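I named the arm Garwood before it could do anything, which my sister says is how you end up with a pet instead of a machine. She may be right. It has been bolted down in the back of the Vindale workshop since September, and I say good evening to it when I come in.

The plan was simple enough when I pitched it to the others over bad coffee. Teach the arm to tidy up. My niece drops things the way trees drop leaves, and I figured if I could get Garwood to empty a basket of her junk and sort it into boxes, I could go home, build a smaller one, and never step on a rubber caterpillar in the dark again.

I gave myself eight weeks. You can stop laughing.

The first month went to the wrist. It had a wobble I couldn't track down, a little shiver right before it closed on anything, and I took that joint apart so many times I started doing it with the radio on. Then one night around 2 in the morning I swapped out a cable that looked perfectly fine and the shiver was gone. I sat on the floor and ate a whole sleeve of crackers. I didn't even feel happy, just hungry.

After that came the cloth. I'd figured the soft spiky toys would be the hard part, or the soda can, but Garwood took to those like it had been waiting its whole life. It was the polka-dot cloth that broke us. Every night I'd fill the basket, hit start, and down it would go.

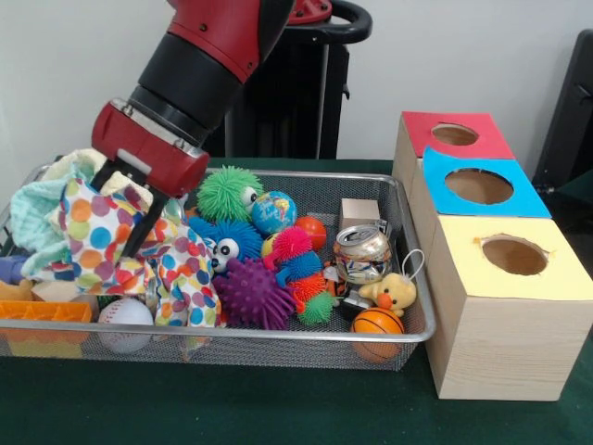

"Not the cloth," I said. "Pop, tell it not the cloth."

Pop is the software, and Pop doesn't listen either. I wrote most of it on my lunch breaks, and it has my habits — it commits early and then gets stubborn. Somewhere in there Pop had decided that dots were objects. Orange dot, must be a ball. Purple dot, another ball! It saw a whole basket of treasure in one piece of fabric, and it wanted all of it.

I tried 54 versions of that one grab. I wrote the number on the wall in pencil, and then I had to write it bigger when the guy from the next bench asked what it was. Some nights it pulled up a corner and let it slide back. Some nights it got the whole thing up in the air with the duck riding along by its string, swinging, and I swear that duck looked pleased with itself.

My niece came by to see it (she's six, and she had been promised a robot). She watched three tries with her chin on her fists.

"It thinks it's a blanket," she said.

"It thinks it's balls," I told her.

"No. Garwood thinks the toys are sleeping. He's taking the blanket off first."

I opened my mouth to explain about Pop and the dots. Then I closed it again, pulled the laptop over, and typed in a new rule while she leaned on my arm and got cracker crumbs in the keys. Cloth first, off to the side. Everything else after.

"Tell him good morning," she said, so I did, and she reached past me and pressed start with her thumb.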